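Home Knowledge Base My Tickets New Request Account Sign Out

Ticket 2795
Subject: Desktop in the reading room shuts itself off mid-afternoon
Status: Open
Opened by: Milagros Echevarría, Fakosstead

Hello again, and thank you for being so quick with the printer last month. I'm sorry to be back so soon! The Dell tower in our reading room has started turning itself off. It does not freeze or show a blue screen or give any warning, it simply goes dark, and whoever is at the desk loses whatever they were typing. It has happened 14 times in November so far. I have been keeping a tally on the back of the sign-in sheet. Nearly all of them are after lunch, when the catalog program (Dirnutero) is open and somebody is also scanning. If you wait a few minutes it comes back on as if nothing had happened.

Things I have tried: a different wall outlet, a different power cord borrowed from the front desk, and taking it off the power strip altogether. No change with any of them.

Reply from Syahrul Krishnan

Hi Milagros, no need to apologize, that tally is a real help. Going dark under load and then starting up fine after a rest makes me think of heat first and the power supply second. Could you do two things for me when you have a moment? Put your hand near the back vent while the scanner is going and tell me if air is coming out, and then open the little temperature program I put on the desktop in the spring and write down the CPU number every so often.

Reply from Milagros Echevarría

Air is coming out, though I would call it a sigh more than a breeze. The number was 43 when I came in and opened my mail. With the scanner going it climbed past 90 and then the machine went off while I was reaching for my pencil, so I'm afraid that is all I have. I did vacuum the front grille, and there was a good deal in it.

Reply from Syahrul Krishnan

That is plenty, thank you. 43 at rest is perfectly nice, and 90 and climbing is not. I would like to take the cooler off, clean everything and put on fresh thermal paste. While I'm in there I'll look the socket over too — a bit of old paste in the wrong place can cause trouble of its own. Please make sure the Dirnutero files are copied to the shared drive before I come, up to 400 records can sit on the local disk before it syncs. I'll bring the spare tower from Vallejo so the desk isn't without a computer.

Work note, Syahrul Krishnan

Side panel off, cooler and fan out, processor out of the socket. Old paste had gone hard and chalky, and it covered only part of the chip. Fins on the cooler were matted with lint on the side facing the fan.

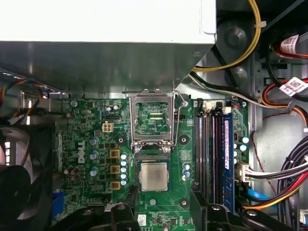
Olga Salcedo: We had the same shutdowns on the Sivgate machine, and cleaning it bought us only a couple of weeks. The fan itself was worn out and would slow down once it got warm. I'd swap the fan while you have the cooler off and save yourself the second trip.

Reply from Syahrul Krishnan

Good thought, Olga, thank you. I have a matching fan in the parts drawer and I'll put it in with the new paste. Milagros, once it's back together I'd like to leave the scanner running through a whole afternoon before we call this one done, so please keep the tally going, and leave the ticket open for now.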